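Textile Care and Fibres, short course
Handout for session 5: Fleece, pile and why your jumper goes bobbly
Notes updated 7/23/25

I've typed these up from what I said in class, more or less in the order I said it, so forgive the wandering. If you missed the session you'll want the swatch card as well, which is in the box file by the door.

What fleece is

We use the word for two quite different things. A fleece off a sheep is the whole coat, shorn in one go. The fleece on your coat peg is nearly always polyester, knitted into a fabric and then roughed up with wire brushes until the loops break and stand on end. That roughed-up surface is called the pile or the nap (I use both words and I'm afraid I'm not going to stop). The brushing is called napping or raising, and if it's followed by a trim to level everything off, that's shearing.

The warmth comes from air trapped in the pile. Squash the pile flat and you lose a good deal of it, and that's why an old fleece that looks perfectly sound can feel chilly across the shoulders where a rucksack has been rubbing.

Reading the weight

Fleece is sold by weight in grams per square metre, written gsm. Our Vesent swatch is 282 gsm, which is a proper winter cloth. The Kurnero one is far lighter and you can see daylight through it if you stretch it at the window. Do try this with both! It tells you more than the label does.

Weight isn't quality, though. A heavy cloth made from short, weak fibre will pill long before a lighter one made well.

Handling a sample

Take the cloth by one corner and let the rest fall however it likes. A soft knit folds over on itself, a stiff one stands away from your fingers. Then rub the corner between finger and thumb and feel whether the two faces are the same. Some fleece is brushed on both sides, some on one only, and dark colours (maroon, navy, bottle green) hide the difference so well that you really do have to go by touch.
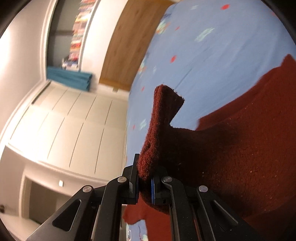 Pilling

Pills are little balls of tangled fibre. Loose ends work their way up to the surface, rubbing twists them together, and there they sit. On wool they tend to drop off after a while. On polyester the fibre is so strong that the pill stays anchored, and you get the bobbly cuffs we all know.

In a lab, cloth is rubbed against cloth for a set number of turns and then compared with a row of graded photographs. We looked at the Lò sample after 2000 rubs. Grade 5 means no change at all and grade 1 is a disaster. Have a go at grading your own swatch before you look at what your neighbour has put -- people disagree more than you'd expect.

Washing

Turn it inside out, zips done up, cool wash, not much powder. Leave out the fabric softener, as it coats the fibres and mats the pile down. Keep it well away from towels, which shed lint all over it. Dry it on the line if you can. I never iron fleece, and please don't try it with the Fellonero swatch, we only have the one.

For next time

Bring a fleece or jumper from home that has pilled, the worse the better. Look at where the bobbles are and jot down what has been rubbing there. Read the chapter on knitted structures too if you haven't yet.

The written piece is worth 75 marks and is due in September. One side of paper on a single garment is plenty.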